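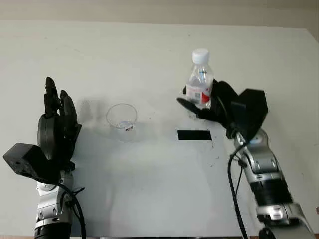
The Namside in white, with water bottle and tumbler. The specks and scuffs come with ownership.

Namside Table Review: 13 Months of White
By Jabari Were
July 18, 2021

I bought the Namside the way most people buy a white table, after seeing one in a catalog with a single pear on it. Mine has never held a pear. It has held mail, a sewing machine, my elbows and a great deal of drinking water, and it has kept a record of most of it.

The price was $208 with the standard legs. Warraich sells a taller set for more, and I didn't bother. Assembly took an evening. The instructions are all drawings, and the little man in them smiles the entire time, including on the page where he is lifting the top by himself. Get a second person. The bolts do line up, which I can't say for the Bilten table I had before, and the spare hex key is still in my kitchen drawer with its relatives.

The surface

Matte, and I'm glad of it. My Bilten was glossy and spent every afternoon blinding me. The Namside just goes a bit gray where the light falls off. You get soft shadows and hardly any glare, and a clear tumbler is easy enough to find on it as long as you're looking. 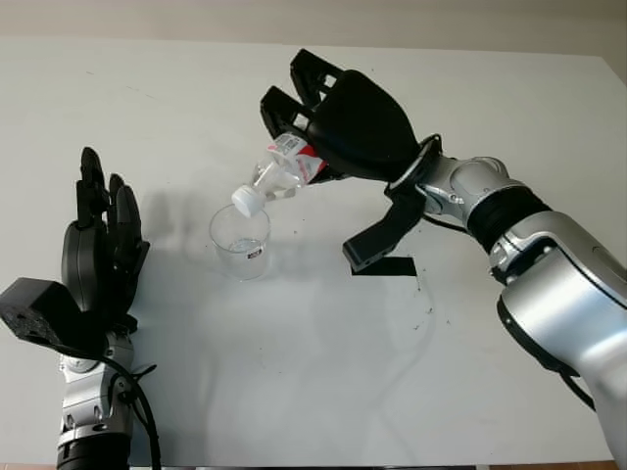 A little water in the tumbler, and the cap still on the bottle.

Water is no problem at all. I've left drips overnight and wiped them up with a sleeve at breakfast. Coffee is fine for an hour and then becomes a negotiation. Turmeric I will discuss with a professional.

Smudges are another story. They're faint, and from the doorway you'd call the table clean, but sit down at it and there they are, along with small dark specks that I spent most of April trying to wipe off. Some were crumbs. The rest live here now.

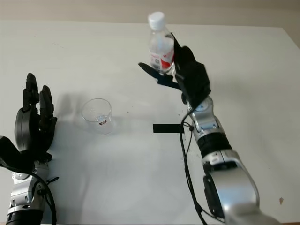
I tried the Stinell surface cleaner the shop pushes at the checkout, and it smells like a dentist and does about as much as dish soap and a damp cloth. Save your money. Avoid the rough side of the sponge too, as I have a dull patch near one end that I now cover with a place mat when company comes.

Stability

It stands still when you pour, lean or write angrily. There's a slight wobble if you push on a corner, and tightening the leg bolts cures it for a few weeks. Tall, light things stay upright on it, and nothing rolls toward the edge unless the floor is to blame (mine is, a little, by the window).
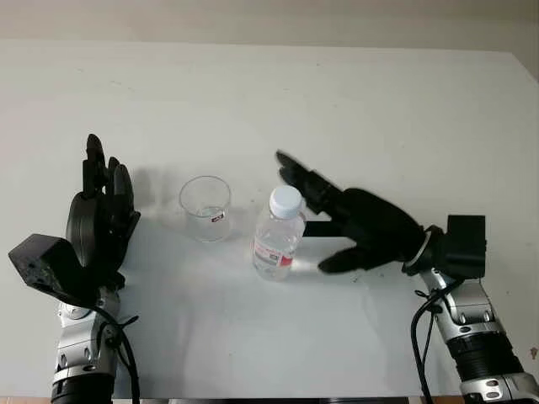 Would I buy it again?

Yes, in gray. The white is handsome and I've stopped apologizing for it, but if you have children, a cat or a fondness for curry, pick the darker top. Returns are free for 100 days, provided you kept the box. I had cut mine up by the weekend.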